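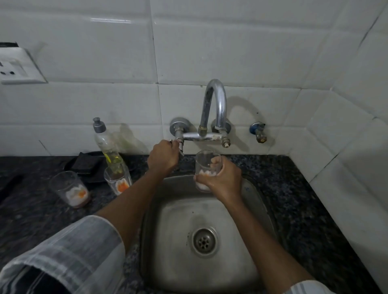

Community Programs > Food and Kitchens > Grant Updates

December | Posted by the Program Coordinator, Cundport Neighbourhood Kitchen

Progress report to the Marras Small Grants Program: Fruit and Drinks Mornings, second period

This report covers the second period of the Fruit and Drinks Mornings at Cundport. The first report dealt with setting up and choosing a supplier. Since then the mornings have run as planned, with one change to the start time, and most of what follows is about how the kitchen is coping.

Attendance

We held 10 mornings in the period. Total attendance was 552 visits, against the 400 we put in the application. A visit means one person on one morning, so regulars are counted each time they come. Numbers were highest in the two weeks after school went back and dropped off when it rained. We moved the start from 8.30 am to 9 am after the third morning, when several parents said they couldn't make it straight from drop-off.

The Lernport group has asked whether their people can come across on the community bus. We have said yes for a trial, but the kitchen is small and we would want to see how it goes before making it a regular thing.

Fruit supply

Fruit comes from Ludano Produce in mixed boxes, delivered the afternoon before. Quality has been good overall. One box of stone fruit was too soft to serve and was credited on the next invoice. Oranges and other citrus have been the most useful because they keep, and anything left over can go out at the next morning.

All whole fruit is rinsed under the running tap before it is cut or put out, including fruit that will be peeled. In the first period this wasn't being done every time. We have now written it into the opening sheet that hangs on the pantry door, and whoever opens the kitchen signs next to it.

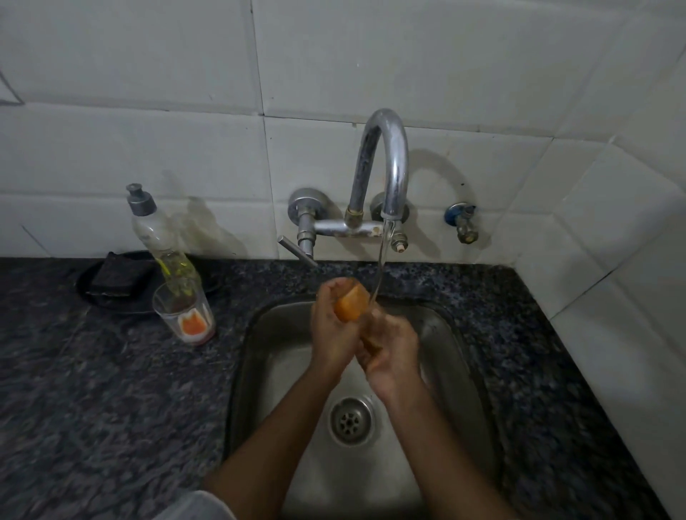 The opening sheet also covers hand washing, wiping the bench and checking the fridge temperature. It has cut down on questions at the start of the morning, especially from new helpers, and we intend to keep using it after the grant ends. A copy went to Lernport at their request.

Glasses and washing up

In the application we said we would stop using disposable cups. That has been done. Drinks are now served in glass tumblers, and the last of the paper cups went to the sports club.

The cost of this is more washing up, all of it by hand at the one sink. Smoothies are the main problem. The foam and pulp dry on quickly, and a glass that has been left for half an hour takes much longer to clean than one done straight away. Our method is now:

- Put a little water in the glass as soon as it comes back to the bench.
- Wash with detergent and the scrubbing pad, paying attention to the base.
- Rinse inside and out under the tap until no suds are left.
- Hold it up to the window. If there's a film on it, do it again.

We looked at buying a small dishwasher. The space under the granite bench would take one, but the plumbing would have to be moved and the quotes were well over what this grant allows. We have dropped the idea for now.

The glasses themselves have held up well. A few have been chipped and thrown out, and they were replaced from the op shop. Detergent use is up, as expected – we go through a bottle much faster than we did in the first period, and it has been added to the regular shopping list.

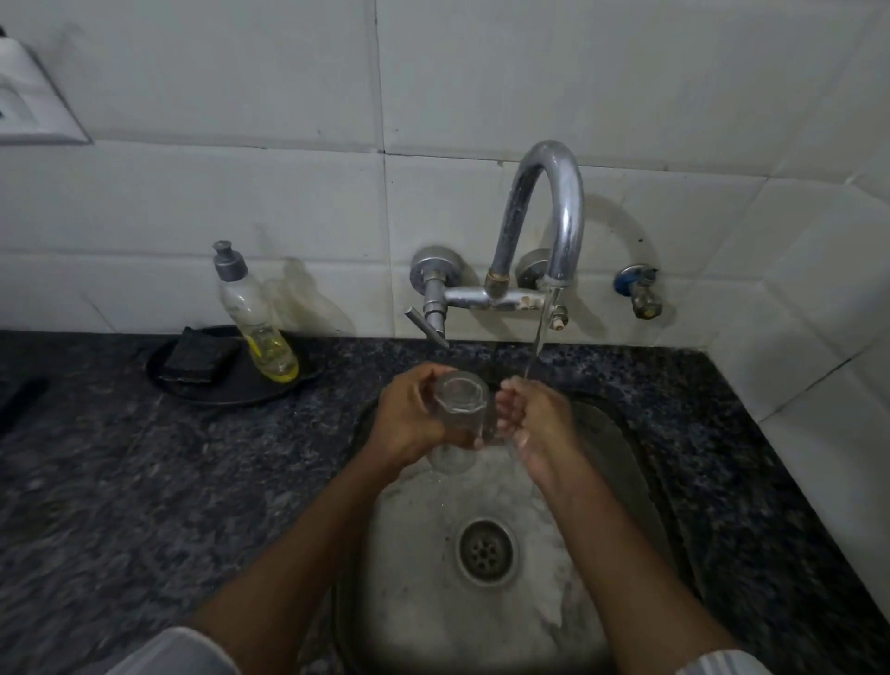
Condition of the sink area

The sink itself is sound and drains properly. The mixer on the wall above it is old. The metal is stained and there is mineral build-up around the joint at the base of the spout. The right-hand side of the mixer needs work as well. It is usable, and we have carried on with it, but a plumber has recommended replacing the whole unit. The wall tiles are in good order and don't need to be disturbed beyond the two fixing points.

Spending

We spent $397 on equipment and cleaning supplies in the period, which is within the budget line. Fruit is invoiced separately and the Ludano statements are attached to the emailed copy of this report. No money has been moved between lines.

We ask that the unspent part of the equipment line be carried over and put towards the new mixer. The plumber's quote is also attached. If this is approved we would have the work done in January, when there are no mornings on.

Next period

Mornings start again in February. We plan to keep the 9 am start, run the Lernport trial for four mornings, and buy a second drying rack – the current one fills up before the washing up is half done. The final report will include feedback from a short survey, which is being drafted now.

Contact: Cundport Neighbourhood Kitchen, office hours 9 am to 2 pm | © Cundport Neighbourhood Kitchen | Back to top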